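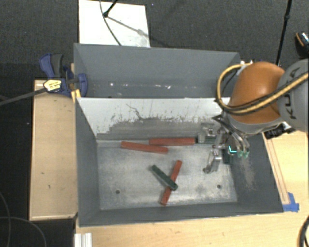 Grirkow Women's Basketball Association
Minutes of the December meeting

Called to order at 7:10 p.m. Minutes of the last meeting approved.

Tournament: Hikov will host both semifinals. Doteo asked for a neutral gym - voted down. Seating is capped at 400.

Travel: Clubs going more than one night may claim up to $2000. Receipts required.

Officials: Hájek's protest over the shot clock was heard and denied. The score stands.

Gym lease: Runs to 2033. No action.

Adjourned 8:35 p.m.

Recent items
Doteo holds off Hikov in overtime
Youth sign-ups open
November minutes

Comments (2)
hoopsmom: Are semifinal tickets sold at the door?
baseline22: Hájek got robbed on that clock - should have been replayed.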